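Giltilville Computer Reuse Project
Progress report to the Hemdale Fund, October
Prepared by Citlali Zamudio

What we set out to do

Your grant pays for one thing: taking donated desktop computers apart, finding out which parts are still good, and building working machines for families in Giltilville. We promised 70 finished computers over the life of the grant. I'm very happy to say the parts side of the work has really found its feet since our last report, and the rebuilding side is catching up fast.

Most of the past stretch went into processors and memory. We used to test a whole machine and set it aside if it failed, and we lost a lot of good parts that way. Now every tower gets opened, the memory comes out, and the processor gets looked at before anyone decides what the machine is worth. (Vivek Joshi wrote the new check sheet and it fits on one page, bless him.)

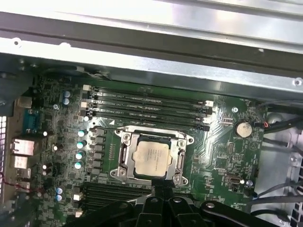 Processors

This is the slowest job and the one I was most nervous about. A processor is small, it has to sit flat in its socket, and the retention frame has to be opened fully before you try to lift anything. We wrote those steps into the check sheet after a bad start – two bent sockets early on, both of which went to parts. We haven't had one since.

Each good processor gets a bag, a label with its model and the number of the tower it came out of, and a line in the log. Urmila Katiyar has been matching them to boards, and she's turned up some pairings we would have missed, including a batch of slower office machines that became quite decent with a swap. I can't tell you how pleasing it is to see one of those start up!
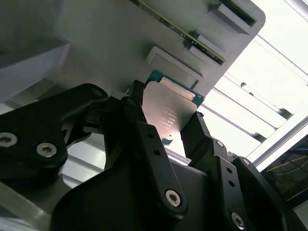 Processor handling, with what is likely a memory module nearby.

We did run short of thermal paste. Goel, the supply shop on the main road, let us buy at their trade price, and the full cost is in the spending section below. The cleaning wipes held out fine.

Towers and cases

The big office desktops are a pleasure to work on. They lie flat on the bench with the side off, and you can reach the memory, the graphics card and the drives without fighting anything. The cables are the fussy part. We now take a minute to move them clear of the board before starting, and put them back along the same path at the end so the side panel closes.

Drives are handled separately. Every one is wiped and the wipe is recorded, and a drive that won't finish the wipe is drilled. That rule hasn't changed and it won't.

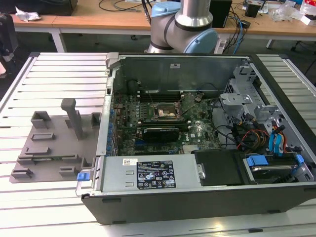

Sunita Mathur asked at the last partners' meeting whether we could stop stripping machines that pass their first test, as the Bosora school would happily take them whole and do the cleaning themselves. She also pointed out that her students learn a lot from opening a case that already works. I think she's right, and we've agreed to try it with 15 towers. If the school finds a weak part, it comes back to us for a match from the shelf, and they keep the machine in the meantime.

Memory

Sorting memory is going well. Modules are split by type and size, tested in pairs, and kept in lidded trays. We have plenty of the small sizes and never enough of the large ones, so for now most rebuilt machines go out with every slot filled with smaller modules. It works, but it leaves families no room to upgrade later, and I'd like to do better. 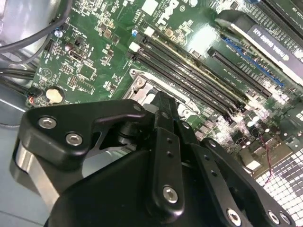 Spending

We spent $900 this period, on thermal paste, anti-static bags, labels, drive cables and a second test power supply. Trilok Gautam has the receipts and will send copies with the signed form.

Next steps

The Bosora towers go out first. After that we want to run 5 open bench evenings, starting at 6 p.m., so families can see their computer being put together and ask questions. We'd love for someone from the Fund to come to one. Larger memory modules are at the top of our wish list, so if any of your other partners are clearing out old workstations – please send them our way.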